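Pollport Slotted Worktable, Steel, White

Benches and Worktables > Assembly and Repair > Pollport

Product code: PW-173
Usually leaves our Trokthorpe warehouse in 2 working days

The Pollport is a bench for people who take equipment apart and put it back together. The top is slotted steel with a white powder coat, so small dark screws show up against it and clamps can be fixed wherever there is a slot. It is wide enough to lay a full tower computer on its side and still keep your tools within reach.

The frame bolts together with the key supplied. Allow 50 minutes for two people. Adjustable feet are fitted as standard, and castors can be ordered separately — choose the braked set if the bench will be used for repair work.

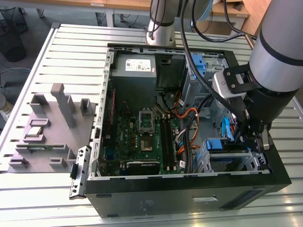
Can I work on a computer with the motherboard still in the case?
Most jobs can be done that way. Lay the case flat with the open side up, unplug it from the mains and wear a wrist strap clipped to the earthing stud under the bench top. If the processor is out, keep the socket covered until you are ready to refit it.

Specification
Maximum load: 200 kg, evenly spread
Slot spacing: 23 mm
Top: steel, white powder coat
Earthing stud: fitted, strap not included
Assembly: required

Care
Wipe with a damp cloth and mild soap. Brush out the slots before wiping. Do not use thinners or scouring pads on the coating.

Goes with
Pirnness tool rail
Pirnness anti-static mat, grey
Pacheco braked castors, set of four

The Pirnness mat is out of stock until May. Orders that include it will be sent in two parts, with no extra delivery charge.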